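中文学校家长通讯 夏季号

活动回顾:跟着孩子们去 Hanudeo 看机器人摆桌子

各位家长、各位老朋友,这一期拖了几天才发出来,先给大家赔个不是。一来是暑假里家里人来人往,二来是这次参观回来以后,好几位家长陆续把孩子写的小作文发给我,我一篇一篇地看,越看越舍不得收笔,总想着再等一篇、再等一篇,就等到了现在。

先说正事。2026年7月17日,我们学校的高年级班和一部分家长去 Monunstead 的 Hanudeo 参加了他们的开放日。报名的时候我还担心人不够,毕竟是上班的日子,结果大巴上坐得满满当当,连后排放书包的位子都让出来了。还有两家人是自己开车跟在后面的,路上走错了一个出口,在加油站耽搁了一会儿,好在没有错过开场。李奶奶也来了,带了一大袋自己蒸的红糖馒头,到地方的时候还是温的,后来连 Hanudeo 前台的两位小伙子都吃上了,一直问这个叫什么。

Hanudeo 在 Vaughan 那栋楼的二层,楼下是一家修自行车的铺子,门口的牌子很小,我们几个大人在楼下转了一圈才找到门。进去以后要先签到、领胸牌,再把大包小包都存在柜子里,饮料也不能带进去。孩子们对胸牌特别满意,有几个到回家的时候还挂着,所以如果您家里还有一块蓝绳子的胸牌,麻烦下次上课带来,我统一寄回去,人家还要用的。

为什么是摆桌子

我猜不少家长跟我一样,听说要去看机器人,心里想的是会翻跟头的那种,或者是汽车厂里火花四溅的大家伙。出发之前我还跟我家老二说,你去了要离远一点。到了才知道,Hanudeo 这个叫 Davora 的项目做的是特别家常的事:摆盘子,放餐巾,把杯子从架子上取下来,用过以后再归回去。说白了就是我们每天晚饭前喊孩子来帮忙、孩子说"等一下"的那些事。

给我们讲解的是 Hertta Oksanen,说话慢,声音不大,可是孩子们都听得很安静。她一上来没有讲机器人,先请了一个孩子上来,让他闭着眼睛从桌上拿一个杯子。小朋友摸了半天,摸到了,拿起来了,大家鼓掌。然后她问他:你刚才是怎么知道要用多大劲的?小朋友想了很久,说,不知道,手知道。她听了特别高兴,说我们整个屋子的人每天就在琢磨这句话。

我把她后面讲的大意记了下来,有些词我是用手机现查的,翻得不对的地方请懂行的家长指正。她说,工厂里的机械臂之所以又快又准,是因为每个零件都乖乖地待在固定的地方,今天在这里,明天还在这里。家里的桌子可不是这样。盘子今天靠左一点,明天靠右一点;架子有时候正着放,有时候斜着放;餐巾就更麻烦了,捏起来一个样,放下去又是另一个样,没有两次是相同的。要让机器在这样的桌子上干活,光靠事先写好"往前多少、往下多少"是不够用的,得让它自己看,看了以后自己决定手往哪里伸。

那它怎么学会看呢?用她的话讲,是人一遍一遍做给它看。工作人员先带着机械臂把整套动作走一遍,机器把看到的画面和手臂的动作一起记下来,然后再走一遍,再走一遍。Davora 到目前为止攒了3829遍这样的示范。坐在我旁边的一位妈妈听到这个数字,小声跟我说,她教儿子铺床要是也有这个耐心就好了。我笑得差点把胸牌笑掉了。
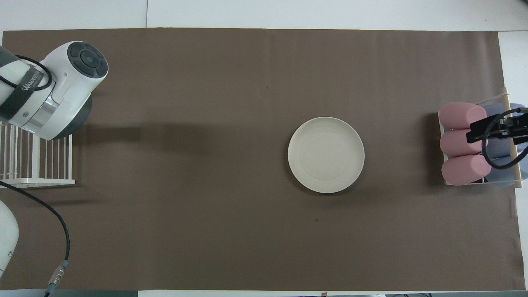
看演示的时候

讲完以后我们分成小组轮流进演示间,一组大概五个人,其余的人在外面的走廊里吃馒头、看墙上的图纸。我是跟着第二组进去的。演示间里有一条黄线,大家都站在线后面,个子矮的孩子站前排。门口的工作人员反复交代了两件事,一是不要跨过黄线,二是看到机械臂停住了也不要出声催它,因为旁边操作的同事需要听指令。孩子们把第二条执行得极其认真,大气都不敢出,倒是几位爸爸忍不住一直在后面"哎哎哎"。

两条机械臂都是白色的,桌上铺着一层棕色的垫面,圆盘子、白色的碗碟架都放在上面,看上去跟谁家厨房里搬来的没有多大区别。我问了一下,Hertta 说做演示用的东西是特意往普通里挑的,太漂亮太特别的反而没有什么用处,将来人家厨房里放的也不会是那样的东西。

机械臂动起来比我想的要慢。这个要先跟没去的家长打个预防针,如果您是看着电影里的机器人长大的,第一眼可能会有点失望。它伸过去,停一下,再往下一点,又停一下,有点像我妈第一次用智能手机时的食指。可是看着看着,这个慢就变得很有意思了,因为您会不由自主地替它着急,替它使劲。我前面一个小女孩两只手一直攥着,跟着机械臂一起往下压。

我们这一组看的时候,放餐巾那一步没有一次成功。第一次放下去,餐巾的一个角搭到了盘子边上,操作的工作人员就请它重来。工作人员一点也没有不好意思,很大方地跟大家说,布料是他们这里最难的一科。后来再放的一次就好多了,整个演示间都鼓起掌来,黄线后面的爸爸们鼓得最响。

有意思的是,孩子们对失败的那一次印象更深。回来收上来的作文里,好几篇都写了搭在盘子边上的那个角。有一个孩子写:"它重新做的时候没有生气,我写字写错了会生气。"我把这句话抄下来贴在冰箱上了。

孩子们的问题

问答环节原定的时间不长,结果硬是被孩子们拖到了工作人员要吃午饭。我挑几个记下来的给大家看看,顺序是乱的,请多包涵。

有孩子问,机器人会不会把盘子打碎。回答是会的,以前打碎过,所以刚开始练新动作的时候会先用摔不坏的,等动作稳了再换。

有孩子问,它是左撇子还是右撇子。这个问题把工作人员都问住了,几个人互相看了看,最后说,两只手要看东西放在哪一边,哪只手近就哪只手去。那孩子自己是左撇子,对这个答案非常满意。

有孩子问,它晚上睡不睡觉。回答是下班以后会关掉电源,手臂要先收到一个固定的姿势再关,免得它突然没了力气往下掉。后来好几个孩子在大巴上表演了"关电源",一路演到了学校门口。

还有一个孩子问得很细:如果妹妹在它干活的时候把盘子挪走了怎么办?我觉得这孩子家里一定有个妹妹。Hertta 讲了好一会儿,大意是机器一直在看,盘子挪了一点点,它多半能跟着改;要是整个拿走了,它有时候会愣在那里,有时候会对着原来的地方做完剩下的动作,后面这一种就是他们眼下正在改的毛病。她还说,以前有同事专门负责在旁边"捣乱",把东西挪来挪去。一屋子的孩子全都举手,说想做这个工作。

大人问的就实际得多了。有位爸爸问什么时候能买到,多少钱。对方说得很诚恳,现在还在研究阶段,没有价格,也没有日子可以答应大家。王老师问以后洗碗能不能也一起管了,大家都笑,不过我看有好几位是竖着耳朵在等答案的。答案是水和泡沫又是另一门功课,眼前先把干净的东西摆好再说。

两只手怎么商量

下午的那一场我又厚着脸皮混进去看了一遍。早上光顾着看热闹,下午才看出点门道来。早上我的眼睛一直盯着正在动的那一只手,下午我换了个法子,专门看另外一只。您别说,那一只也很有讲究:一只手夹着餐巾的中间往下送,餐巾两边蓬起来,像个蝴蝶领结;另一只手就张着夹子横在一边。我们平时两只手干活从来不用想这些,左手知道右手要去哪里,自然就让开了。机器的两条胳膊就要学着互相让路,要是两只都往盘子那边去,就有撞上的危险。

下午的架子上挂着粉色和浅蓝色的杯子,颜色很嫩,有个孩子说像幼儿园点心时间用的。杯子是倒挂着的,要取下来摆正,手腕就得转一下。工作人员让孩子们伸出自己的手,对着空气练习从架子上取杯子,一边取一边说自己用了哪几个动作。孩子们数来数去,有人说两个,有人说五个,吵得不可开交,最后谁也没有说服谁。工作人员说你们吵的这个事情我们开会也吵。

我站在那里忽然想起我外婆。她以前摆桌子有一套自己的规矩,筷子要齐,碗不能先放到桌子正中间,端汤的时候别人都要让开。那些规矩她从来没有讲过道理,我们都是在旁边看着看着就会了。现在想想,这跟机器看示范也有几分像,只不过外婆没有什么耐心,示范了两遍还不会就要挨筷子头。我把这个讲给旁边的家长听,大家就各自说起自己家里的规矩来,说到后来声音太大,被门口的小伙子请出去说了。

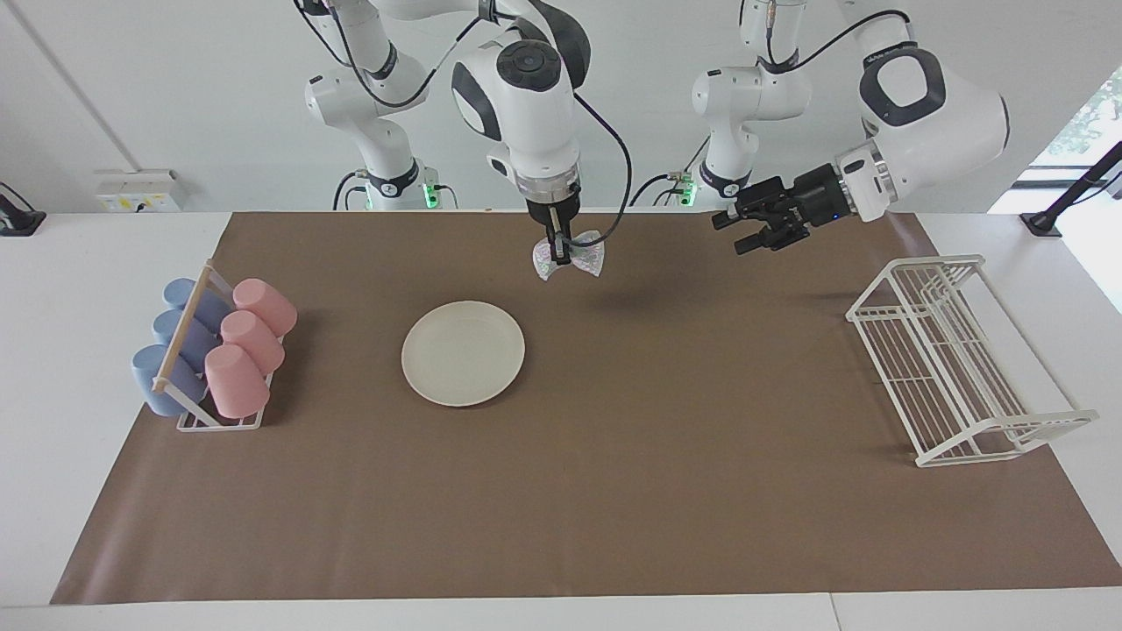
Hertta Oksanen 倒是很喜欢大家讲的这些家里的规矩。她告诉我们,每个家庭摆桌子的习惯都不一样,同样一块餐巾,有的人家放在盘子上,有的人家放在盘子边上,也有的人家根本不用。Davora 将来要是真的进了厨房,总不能进门就告诉人家"你们摆错了"。所以她一直希望,机器能从这户人家自己的几次示范里学会这户人家的摆法。她还说,各位要是愿意,可以把自己家里吃饭之前的那一套写下来寄给她,中文的也行,她会想办法找人读。

我当场就替大家答应下来了,所以接下来是一个小小的征稿。

请把您家的摆桌子规矩写给我们

不用写得很长,也不用讲究文采,讲清楚先放什么、后放什么,谁坐哪里,有没有什么东西是一定不能怎么放的,就很好了。过年的那一套和平时的那一套如果不一样,两套都写更好。孩子可以画图,画得歪一点也没关系。如果家里还有老人记得以前的老规矩,请务必趁着暑假问一问,哪怕最后不寄给 Hanudeo,我们自己留着也是很好的。稿子九月开学以前交给我或者交给各班老师都可以,我会统一整理,愿意登在下一期通讯上的请在纸的背面写一个"可登"。

另外还有几件零碎的事,一并写在下面,省得再发一封信。

胸牌的事前面说过了,再提醒一遍。

存包柜里落下了一把灰色的折叠伞和一个小号的水壶,水壶上贴着恐龙贴纸,前台已经帮我们收好寄过来了,现在都在学校办公室的窗台上,来认领就可以。

有家长问能不能把当天的录像发给大家。演示间里是不允许录像的,走廊和门口的合影可以发,我已经放到班级群的相册里了,要是不希望自己家孩子的照片出现在里面,请私下告诉我一声,我马上拿掉。

当天没有轮到下午场的几家,孩子回去以后好像有点不甘心,我也收到消息了。我跟 Hanudeo 那边问过,他们九月还会再开放一次,名额比这次少,时间没有定。一有消息我就先通知这几家,请不要担心被别人抢了先。到时候大巴恐怕坐不满,可能要拜托几位家长开车,愿意帮忙的请提前跟我说一声,我好安排座位。

最后要谢谢李奶奶的馒头,谢谢一路上在大巴里带着大家唱歌的几位高年级同学(唱到第五遍的时候司机师傅也跟着哼起来了),还有在加油站帮走错路的两家人重新导航的陈爸爸。回程的时候天很热,孩子们睡倒了一片,胸牌都歪在肩膀上。我家老二醒着,趴在我耳朵边上问,今天晚上能不能让他摆桌子。我说当然可以呀!那天晚饭他摆得极慢,伸手,停一下,再往下一点,又停一下,嘴里还给自己配着嗡嗡的声音,菜都凉了两盘。

红糖馒头的方子好几位家长都在问,李奶奶说面粉的分量她从来不称,要等她下次蒸的时候我过去在旁边记,记好了登在下一期。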